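Storage and Handling of Goods, Unit 4: Reusable Containers
Handout to accompany the lecture. Tutor: Chang-ho Ban

4.1 Scope

This unit covers open-topped reusable containers used for short-term storage and for movement between workstations. Pallets and sealed drums are dealt with in Unit 5.

4.2 Internal and external size

A container is ordered by its external size but filled by its internal size. The difference depends on wall thickness, the taper of the sides and any ribs or rims. A container with an external width of 400 mm and an internal width of 383 mm at the rim will be narrower again at the base if the walls slope. Always state where a measurement was taken.

Usable volume is lower than internal volume. For mixed items of irregular shape, part of the space is lost to gaps, and the fill level is normally kept below the rim so that containers can be stacked. 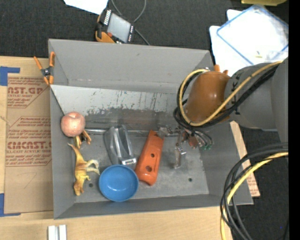

4.3 Wear

Wear falls into two classes. Surface wear (scratches, scuffing, loss of paint) does not reduce load capacity, though it can make cleaning harder. Structural wear (cracks, bent rims, split corners) does, and the container should be withdrawn. Borderline cases are recorded and checked again at the next inspection.

In the Lanville exercise, 79 containers were inspected and 18 were withdrawn. Work out the withdrawal rate before the seminar and compare it with the rate given for the Gustari depot — note that the two sites use different inspection forms.

4.4 Drainage and cleaning

Holes in the base allow water to escape after washing. They also let through small parts and powders, so the hole diameter must be checked against the smallest item stored.

Reading: Domínguez, chapter 3; the Jelura case notes, section on washing cycles.

Written answers to the Lanville exercise are due on 24th November.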